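Speaker notes – "Why I Stopped Eating Over the Sink"
Balmont Library evening talks, Aug 15, 2022

Start with the sandwich story. Pause for the laugh, and if there isn't one, keep going!

So I lived alone for 16 years, and for most of them I owned a perfectly good table that I used for mail. Coupons, keys, a lamp I was going to fix. I ate standing up, or on the couch with the bowl on my chest (hands up, who's done that? Give them a second). Then I moved to the apartment on Pagano Street, the table came in first, and for one evening it had no mail on it. I sat down and ate eggs. It was the best meal I'd had in months and they were just eggs.

What I want to talk about tonight is setting a table for an ordinary meal. A plate, something to drink, a few flowers if the grocery store has them marked down. It takes me 2 minutes. 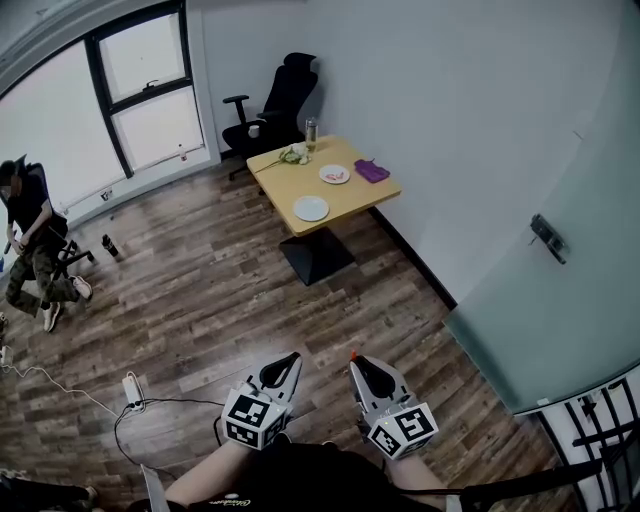 Uchenna Shehu wrote to me after the March talk that all this is fine for people with time, but with three kids and a late shift the table gets set by whoever is tallest, and the flowers would be in the soup. Read that one out loud, it always gets a hand. And I think it's fair! My answer back was to skip the flowers and keep the sitting down.

Slow down here, I rushed it last time.

My grandmother in Revudham put a cloth on the table for toast. She had one good cloth and one bad cloth, and the bad one had a burn mark shaped like a boot, and we always got the bad one. I asked her once why she bothered – she said the crumbs had to land somewhere. (Don't do the accent.)

Okay, small tables. People tell me they don't have room, and I get it, my kitchen is a hallway with a stove in it. Push the table up against the wall and you lose one seat, but you get a place to put the salt, the water, 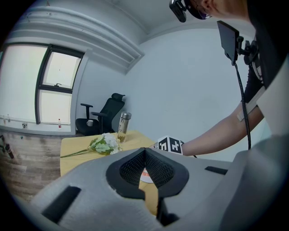

the pepper, and whatever book you're pretending to read. I had mine out in the middle of the room for a year and walked into it every single morning.

Next bit is on cleaning up, keep it short. Wipe it before bed. Mail goes in a basket by the door, and when the basket's full you have to open some of it. Sorry.

If there's time, read from the newsletter, the piece about my neighbor's Sunday lunches. If we're running over 20 minutes, skip to questions.
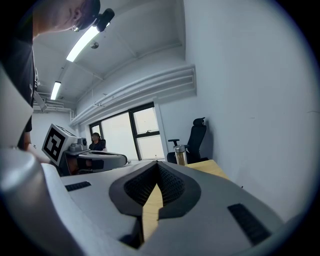
The Cludska Supper Letter, Issue 16, p. 2

"She lays out one more plate than she needs, every week. Sometimes somebody comes up the stairs and sits down at it, and sometimes she puts it back in the cupboard clean."

Thank the library, mention the sign-up sheet by the coats, then questions.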